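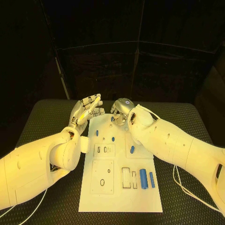 Why does the planner wait before it closes a hand on a part? It's waiting for a pose estimate it trusts, and the estimate has to agree with itself for several updates in a row before the planner will let the fingers go down.

I've been meaning to write up how that waiting works, because I spent most of July on it and I'd like to have it somewhere other than my own head (and the back of an envelope that has since gone through the wash). If you're new here, I work on Moveck, the planning side of our two-arm setup at Estdale. The perception side is called Kong, and it belongs to Gaétan Dhillon, who is patient with me.

Our first version was as simple as you could hope for. Kong published a pose for each blue part on the board, Moveck took the latest one, and off went the arm. Under plain white light it was lovely. Then we started changing the color of the lights, and the poses for the smaller pegs began to wander. The shift was small, a hair one way and then back, but Moveck replanned on every message, so each little wobble upstream turned into a fresh trajectory downstream. I have a log with 505 replans in it from a single reach. I keep it around to stay humble.
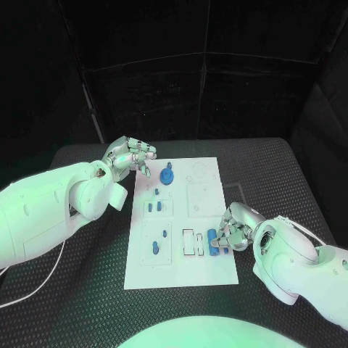 So the first thing I tried was a plain old low-pass filter on the poses, and I was very pleased with myself until Dong-hyun Jeon plotted the delay. If a part had really been nudged, the filter took its sweet time admitting it, and the hand would go down where the part used to be. I turned the filter up, I turned it down, I ate a lot of crackers, and there was no setting I liked.

What we have now is a gate. Moveck holds the pose it planned with and compares each new one against it. Small disagreement, and it keeps the plan it has. Large disagreement, and it stops above the board and waits for 11 matching updates before it plans again. The part I like best is that the threshold depends on the object. A big cylinder gets a generous one, a little upright peg gets a tight one, and the numbers live in a config file where Gaétan can change them without having to come and find me.

The color problem itself we went after on Kong's side. Gaétan pulled 600 frames out of old recordings, mixed up the color casts, and retrained the segmentation step so it leaned more on edges and less on hue. He also found that the auto white balance was fighting us, so that's locked now. The whole perception step fits in 40 milliseconds, which leaves me enough room for collision checks between the two hands – they spend a good deal of time closer together than I'd like. 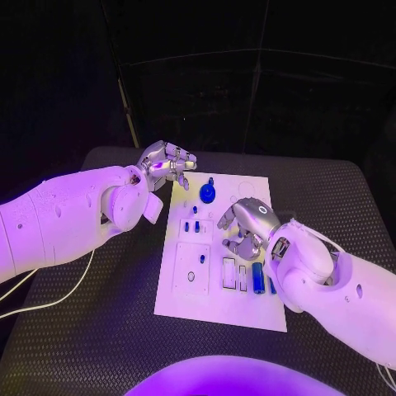
Both hands over the board, in purple light.

I still don't love how the gate behaves when one hand blocks the view of a part. The estimate goes stale, the updates stop coming, and Moveck sits there politely waiting for something it can't get. Dong-hyun wants to add a timeout and have the blocking arm back off. I'd rather have the planner predict the blockage and route around it in the first place, and we had a long and friendly argument about it on Tuesday that ran right through lunch. His version is a day of work and mine is probably a month, so you can guess which one is going in first.

If you've dealt with this sort of thing on your own two-arm planner, please leave a comment. I'm especially curious how you pick your thresholds, since mine came from squinting at plots with a cup of coffee going cold next to me.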